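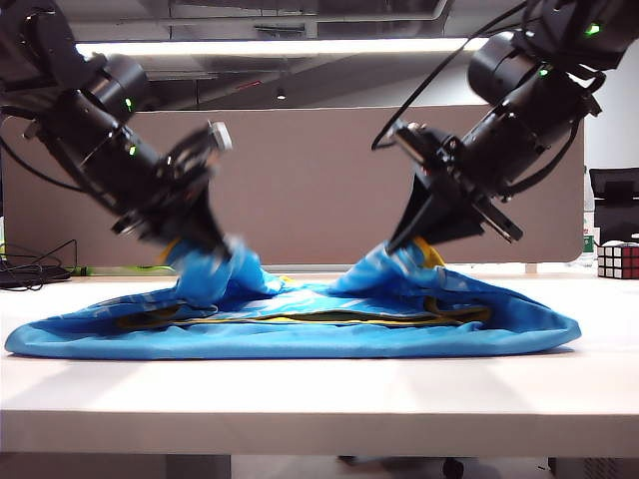

Ticket 102: Folding station two stops on layered garments
Site: Pultow finishing room
Opened by: Ivar Amundsen, line lead
Priority: Normal (I asked for High)
Status: Open

Monday, 7:40 am
Station two quits partway through anything with a lining or a second layer. It picks up both folds, holds them, then goes to "waiting for operator." Single-layer shirts go through. Lined tops, hoodies and anything with a contrast band mostly don't. Whoever is on packing has to walk over, clear the piece, fold it by hand and press resume. That's the job the station was bought to take off us.

Monday, 9:15 am – Okix support
Thanks for the report. Please confirm the software version and whether both arms show green lights when the stop happens. Have the grip settings been changed from default?

Monday, 9:50 am – Amundsen
Version 3, defaults throughout. Green on both arms. Green has been the answer to everything since March and I'd stop reading much into it. The arms think they're fine. The pile of unfolded garments next to them says otherwise.

Monday, 11:05 am – Okix support
Please run the Flistumex calibration, then a batch of 100 mixed pieces, and log each stop by garment type.

Monday, 3:30 pm – Amundsen
Calibration done, batch done. 300 pieces was the daily figure in the sales deck, so I had hoped 100 would be a morning's work. It ran until after lunch. Nearly every stop was on a layered piece. My guess is the grippers take the top layer on one side and both layers on the other, so the cloth pulls crooked and the check fails. Anozie on the packing side saw the same thing and she has folded for a living a lot longer than I have.

Also for the log: she was told in the spring that she'd be moved to quality checks once the station was running. She is doing quality checks. She is also doing the folding, and now the resetting, on the same hours. If your usage report shows "operator interventions" as a small number, please note that each one is a person leaving her own table.

Monday, 4:10 pm – Okix support
Understood. We suggest sorting layered garments out before they reach the station, as a workaround. A grip update is planned.

Monday, 4:25 pm – Amundsen
Sorting them out first means somebody handles every piece before the robot does. I'll do it this week because orders have to ship – but log it as our labor, and don't close this as resolved. Need a date for the grip update and the name of whoever is testing it on lined fabric.

Next action: Okix to supply date. Ticket stays open.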